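Dish Rack Loading with a Low-Cost Arm: Build Report
Pruston Shared Workshop, Student Projects
September 27, 2024

1. Purpose
The project set out to build a small robot arm that could place plates in a household dish rack. The arm was assembled at the Pruston workshop from a Jadevance kit. The total budget was held to the student allowance, and all parts outside the kit were made on site.

2. Build
The two gripper fingers are matte black and taper to a narrow tip, so that they can reach between closely set wires. A small camera is mounted at the wrist and looks down past the fingers. The control software, named Brurnow by the team, compares each camera view with a stored map of the rack and corrects the position of the arm before it lowers a plate.

3. Test Setup
Tests were run on a countertop with a marbled surface. The rack is black metal, with a rounded rim and a grid of thin wires, some of them straight and others bent into waves. The wavy wires were harder to map, and the pale counter showing through the gaps was used as the background for edge detection.
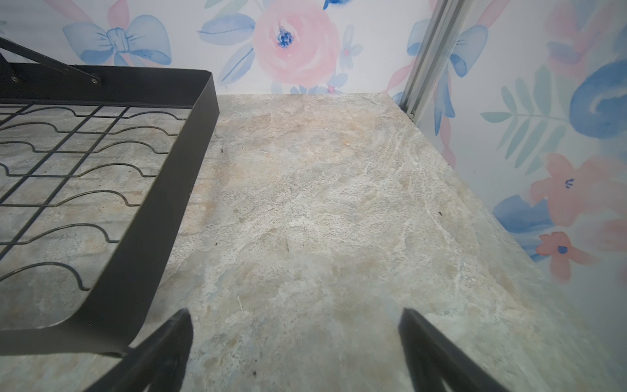 Sachdeva asked at the June review whether the arm would still find the slots if the rack were turned or pushed aside between runs, and suggested that a fixed starting position made the task too easy. The team accepted the point. From then on, the rack was moved by hand before every run.

4. Results
Of 32 runs with a moved rack, 17 ended with the plate upright in the intended slot. In 9 runs the plate came to rest in a neighboring slot. The remaining runs were stopped by the operator. The camera log for this series holds 2,034 images.

5. Further Work
The wrist mount should be stiffened before testing resumes. A second rack with wider spacing has been requested.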